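Pressing matters: how a robot arm learns when a brick is on

January
By the robotics desk
Reading time: 8 minutes

A toy brick pressed onto a studded plate holds by friction. The tubes and walls on its underside grip the studs, and the force needed to seat it rises steeply over the last fraction of a millimetre of travel. A person doing this pushes until the resistance changes, then stops. A robot arm working from position commands alone has no such cue. If its estimate of the height of the plate is slightly high, the brick is left resting on top of the studs. If it is slightly low, the arm drives against a rigid stack and either trips its own torque limit or bends something.

The Stoterico laboratory has spent 14 months on this problem, using a method its engineers call staged seating. The work sits between two established approaches. The first relies on accurate geometry: measure everything, calibrate often, and move to the right place. The second relies on learning from demonstrations, in which a person guides an arm through the task many times and a network is trained to reproduce the motion from camera images. Staged seating keeps a learned policy for the approach and hands over to a short contact controller for the final press.

The difficulty is in deciding when to hand over. A fixed height threshold was the first thing tried, and it performed badly as soon as one brick was placed on or against another, the threshold being correct for only one arrangement. The current version has the policy output an extra value alongside each motion command, an estimate of how close the held part is to contact. When that value stays above a set level for 9 consecutive control steps, the contact controller takes over.

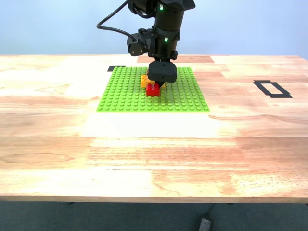 Contact estimates are hardest to make when the gripper hides the part it is working on. Seen from the side, the last few millimetres of an approach offer little to measure, and a camera above the arm sees mostly the arm. With the gripper low over the green plate, its body covers part of the yellow brick, while the red brick in front of it still shows its front face and all four studs. The estimator has to work from partial views of this sort, and much of the training effort went into making it tolerate them. During training, patches of the image close to the gripper were blanked at random, so that the network could not depend on any one stud or edge being in view. The effect on the approach motion was small. The effect on the contact estimate was large: early handovers, which had been the most common fault, became rare enough that the engineers stopped logging them as a separate category.

The contact controller itself is simple. It lowers the part at constant speed while making a small circular motion in the horizontal plane, and watches the motor currents at the wrist. Misaligned studs produce an uneven current over each circle. Aligned studs produce an even one. Once the current evens out, the circular motion stops and the downward force is increased in stages, with a pause between each. The press ends when a further increase in force gives no further travel.

The pauses matter more than the forces. In early trials the force was raised in a smooth ramp, and the arm's own flexibility made the readings difficult to interpret, the links storing some of the load and releasing it as the brick moved. Holding still for a fraction of a second lets the arm settle. It adds time to every placement, and the laboratory accepts that cost for now.

Training data came from 125 demonstrations, a modest number by current standards. Each covered a complete placement. Operators were told to vary the starting pose of the arm and the angle of the bricks on the plate, and to leave their mistakes in. Recordings in which a brick was dropped or seated crookedly were kept and labelled, and they supply the negative examples for the contact estimate. A version trained only on clean demonstrations reported contact with great confidence in situations where there was none.

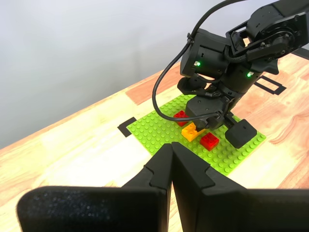 The same method was later passed to a second group, at Rolemley, to see how much of it depended on the people who had written it. The Rolemley engineers used their own demonstrations and their own arm, with different motors and a noticeably stiffer wrist. The learned approach transferred with little trouble. The contact controller did not. Its thresholds had been set for a particular arm, and on the stiffer one the circular search produced current readings that were uneven even over well-aligned studs. The group recovered most of the lost performance by running a calibration routine before each session, in which the arm presses on a bare area of plate and records its own response. That routine has since been adopted at Stoterico as well.

Results are reported on eight brick arrangements, none of which appeared in the demonstrations. On six of them staged seating performed better than the policy alone, by a wide margin where bricks had to be placed beside existing ones. On the seventh, a single brick on an open plate, there was no meaningful difference. On the last, in which a brick bridges two stacks of equal height, both methods were poor. The circular search tends to shift one of the stacks before the studs engage, and the even current which should indicate alignment then comes from the whole assembly moving together.

That failure points to a general limit. The controller assumes that whatever lies beneath the part is fixed. A baseplate on a table is close to fixed, and so is a brick already pressed home on it. A tall stack is not. Urrutia, an assembly-tool maker which has tested the method on snap-fit plastic housings, met the same problem with parts held in soft jigs, and solved it by making the jigs harder. The laboratory regards this as a sensible answer for a factory and no answer at all for the research question.

Two extensions are under way. One replaces motor current with a force sensor mounted at the wrist, which should permit a smaller search motion and disturb the stack less. The other, known internally as Brurent, uses a second arm to steady the lower parts during the press. Coordinating the two is slow at present. The steadying arm must apply enough load to resist the search motion without adding a sideways force of its own, and the two contact estimates, each trained separately, often disagree on when contact has begun. The present rule is to wait until both agree, and to back off and retry if they have not done so within a set time. Retries are frequent on the bridge arrangement and the rule is being rewritten.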